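Planning and Buying Lab Equipment
Unit 6 handout: The two-arm sorting cell
Instructor: Cheuk-hei Pan

Welcome back! Last week we wrote requirements. This week we spend money, at least on paper, and I think this is the most fun part of the course. A budget is a plan for how people are going to work with the machine, and you can tell a lot about a team by reading theirs.

Our running case is the Bitdale sorting cell: two small arms sharing one work surface, picking up small parts and setting them down in a divided tray. Keep your requirements sheet from Unit 5 next to you. Every line you add to the budget should point back to a line on that sheet, and if it doesn't, put a question mark beside it and bring it to the discussion.

1. Start from the work surface

Most first drafts start with the arm, which is natural (the arms are the exciting part, and I get excited too). Try it the other way around. Draw the surface first, put the tray and the parts on it, then ask how far each arm has to reach and where the two reaches overlap. Only then open the catalogs. 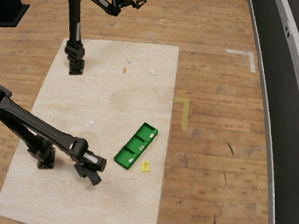

Should we buy both arms at the same time?
Buy them together if your tasks need two arms in the first term. You get matching firmware, one set of spare parts and one delivery to deal with. If the second arm is for later work, put it in next year's plan, but buy the mounting hardware and power supply for it now so the surface doesn't have to be taken apart.

For the case, assume both arms are bought together. The class price list gives the Ondon arm at 1,520 dollars each, with the gripper included. Write the unit price and the line total in separate columns. I will be checking this, as a missing quantity column was the most common mistake in the August section.

2. Grippers and fingers

The gripper is where the money meets the part. A finger shape that is great for a block can be hopeless for a thin card, so your list of parts from Unit 5 matters a lot here. Budget for fingers as consumables. They wear, they get bumped, and students come up with better shapes halfway through the term (please do!).

Things to write down for each gripper:

- Maximum opening, compared with your widest part
- Finger length, compared with the depth of your tray compartments
- Whether the fingers come off with ordinary tools
- Lead time for a replacement set
- Clearance on both sides when the gripper is fully open

That last one gets skipped all the time. A part may fit between the fingers with room to spare while the outside of the fingers hits the tray wall on the way down. Measure the outside too.

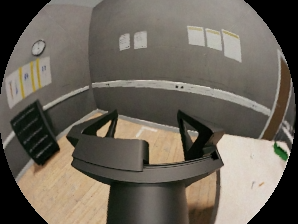
3. The room is part of the purchase

Now zoom out. An arm bolted to a table needs outlets in the right places, a floor that stays clear, and a door wide enough for the crate. Walk the room with a tape measure before you ask for a single quote.

Mark the table position on the floor. Tape is cheap and you will be very glad of it the first time somebody moves the table to sweep. An L at a corner is enough. If the table shifts, you can put it back and keep your calibration close to where it was, then run the check routine before anyone starts work.

Next, follow the power. Find the sockets you intend to use and trace a cable path from each one to the table - along the wall where you can, and never across the walkway. Measure that path, not the straight line. Cable lengths in a student budget are nearly always too short. Then think about where things live between sessions: spare parts, boxes, tools, a cart for whatever you are working on that day. Shelving counts as equipment. Put it in.

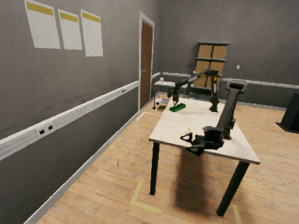
Once the room plan is drawn, check it against each arm's full reach, including the places the arm can get to when a program goes wrong. Many cells have a gripper that can swing out past the edge of the table. Nothing tall should be stored inside that zone, and the stop button has to be outside it where a person can hit it without leaning in. Draw the zone in a different color. It makes a lovely drawing and it will save you an argument later.

4. Building the case budget

Use these figures for the exercise:

Ondon arm with gripper, quantity 2, unit price 1,520
Hinrichs table and mounting hardware, quantity 1, unit price 561
Trays, test parts, spare fingers, tape and cables, one allowance, 500

Add them up and you get 4,101 dollars before tax and shipping. Now look at the Isa software license. It is free for the first year in our case and paid after that, so it belongs in your second-year column with a note saying who is going to approve it. Running costs that start late are easy to lose, and I would love to see every team catch this one.

Then try simulating the layout before you commit. Build the room, the table and both arms at true size, and run the sorting task from start to end. Move the tray. Swap the arms. Changing your mind in simulation costs an afternoon, and you can take the resulting layout straight to the supplier when you ask for a quote.
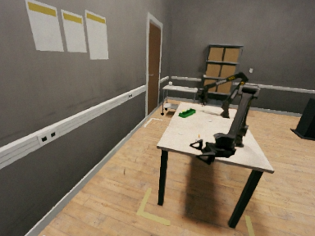 BITDALE, 22 Nov 2019

Notes for the project teams

Quotes: ask Ondon and Hinrichs for written quotes with an expiration date on them. If a quote runs out before your approval comes through, ask for a new one and attach both.

Delivery: have the table arrive before the arms. You want it level, bolted up and taped out while the arms are still in transit.

Spares: decide what stops work if it breaks, and buy one extra of that. For most teams it will be the finger set or a cable. A spare motor is a good question for discussion, and I have changed my own mind on it more than once.

Hand in: one page of budget, one room drawing with the reach zones marked, and a short paragraph on the item you would cut first if the total had to come down. Take your time over that paragraph - it is the one I look forward to reading. Bring two printed copies to class so you can trade with another team.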